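4. Preparar la encimera y la tabla antes del primer uso

Vale, ya tienes la báscula Floltia fuera de la caja y con las pilas puestas (si no, vuelve al apartado 3, que te espero). Ahora toca buscarle sitio. Yo me salté esta parte la primera vez y me pasé una tarde entera pesando harina con una báscula que bailaba, así que hazme caso y dedícale un ratito.

4.1 Elegir el sitio

1. Busca un tramo de encimera plano, lejos de la placa y del fregadero. El calor le sienta fatal al sensor y las salpicaduras todavía peor.

2. Pasa un paño apenas húmedo y seca bien. Las patas de goma se agarran a la piedra pulida de maravilla, pero con una miga debajo ya tienes la báscula coja.

3. Apoya la báscula y empuja con un dedo en cada esquina. Si cabecea, gírala un cuarto de vuelta y prueba otra vez. En mi cocina vieja solo había un rincón donde se quedaba quieta – ¡un rincón! – y ahí vivió dos años.

4. Enciéndela sin nada encima y espera a que la pantalla marque cero. Si se queda parpadeando, apágala, cuenta hasta diez y repite.

Nota: si la mueves de sitio, aunque sea un palmo, vuelve a ponerla a cero. Lo repetiré en el apartado 6 porque es lo que más me preguntan por correo.

4.2 La tabla de cortar

Me gusta trabajar con la tabla al lado y la báscula a la derecha (si eres zurdo, dale la vuelta a todo lo que digo). Corto, levanto, echo al cuenco y miro el número sin dar un paso.

1. Coloca la tabla dejando un hueco entre ella y la báscula. Si se tocan, cada golpe de cuchillo se cuela en la lectura.

2. Si la tabla tiene canal para los jugos, pon el canal hacia arriba cuando vayas a cortar tomate, cítricos o carne.

3. Si es de bambú y está nueva, lávala a mano, sécala de pie y dale una capa fina de aceite mineral. Yo uso el de Flovwood, pero te vale cualquiera apto para alimentos. Déjalo absorber 30 minutos y retira lo que sobre.

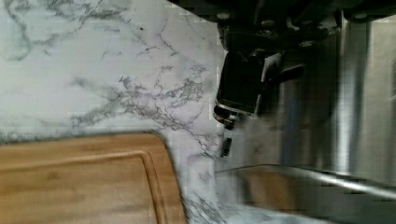
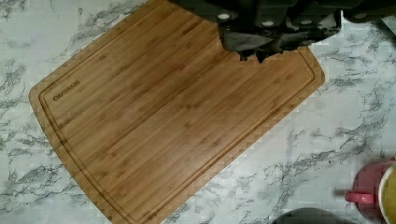 Tabla de bambú sobre encimera blanca con vetas grises.

Precaución: nada de lavavajillas para el bambú. Tampoco lo dejes en remojo, que se abre por las juntas.

Precaución: no uses la báscula como tabla, ni siquiera para partir un limón de nada. El cristal aguanta el peso, pero los golpes no le hacen ninguna gracia.

4.3 Primera prueba de peso

1. Pon un cuenco vacío en el centro del plato y pulsa TARA. Tiene que volver a cero.

2. Echa algo cuyo peso conozcas. Un paquete de azúcar sin abrir sirve, aunque el envoltorio suma un poquito.

3. Anota la lectura, quita el paquete, vuelve a ponerlo y compara. Si la diferencia es de más de 4 gramos, repite la puesta a cero del punto 4.1.

4. ¿Sigue igual? Cambia las pilas, deja la báscula reposar en la cocina un par de horas y prueba de nuevo.

Kristýna Mikuš, que revisó esta guía conmigo, prefiere hacer la prueba con una jarra llena de agua – la suya, con todo, pesa 2690 gramos y se lo sabe de memoria. Cualquier método vale mientras uses siempre el mismo objeto.

Si después de todo esto los números siguen sin cuadrar, pasa al apartado 7, donde está la calibración completa.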